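Kitchen tips I tried so you can skip most of them

Every February the same cleaning tips come around again, and every February somebody forwards them to me. Braulio Montes sent me 2 pages of them this year. I gave the stovetop ones a fair shake, with a pot, a gas burner and more patience than they deserved.

Lemon halves on a black glass cooktop. Skip it. The juice dries cloudy and you end up washing the glass anyway. A damp cloth with a drop of dish soap, then a dry cloth, does the same job with no seeds to chase.

Baking soda paste left on the burner ring for 90 minutes. It did loosen the brown stuff. So did 10 minutes under a soapy rag, and the rag didn't leave white crumbs in the slots. Let everything cool first, and brush the slots dry.

"Give every small thing a landing spot." Fine, but a landing spot on top of something you cook with gets moved at every meal. An ashtray is the worst offender. Find it a shelf. 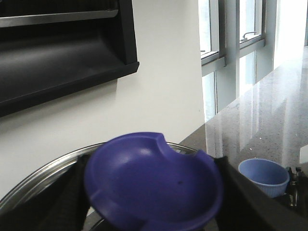
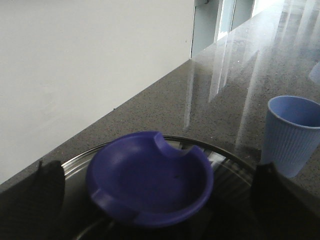 Pot and burner, next two:

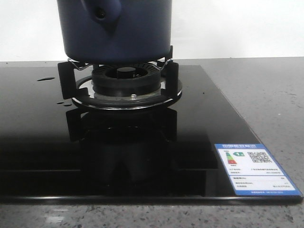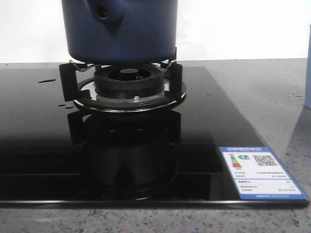 Vinegar for shiny metal lids is the one I'd keep, with limits. Wipe on, rinse, dry right away. The spray from Solberg costs more and smells like a swimming pool, and I couldn't tell the two lids apart afterward. The Drallik cloths are all right - they're also just cloths.

I have no kind words for foil under the pan supports. It slides, it tears, and on a gas burner it can block the air the flame needs. Whoever keeps passing that one along should have to clean up after it.

As for lifting pots instead of dragging them, yes, do that on glass. Grit under a pot bottom scratches, and the Restent polish I bought for an old scratch made it shinier and no shorter. Wipe the bottom of the pot before it goes back on the stove. It takes a second and I still forget half the time.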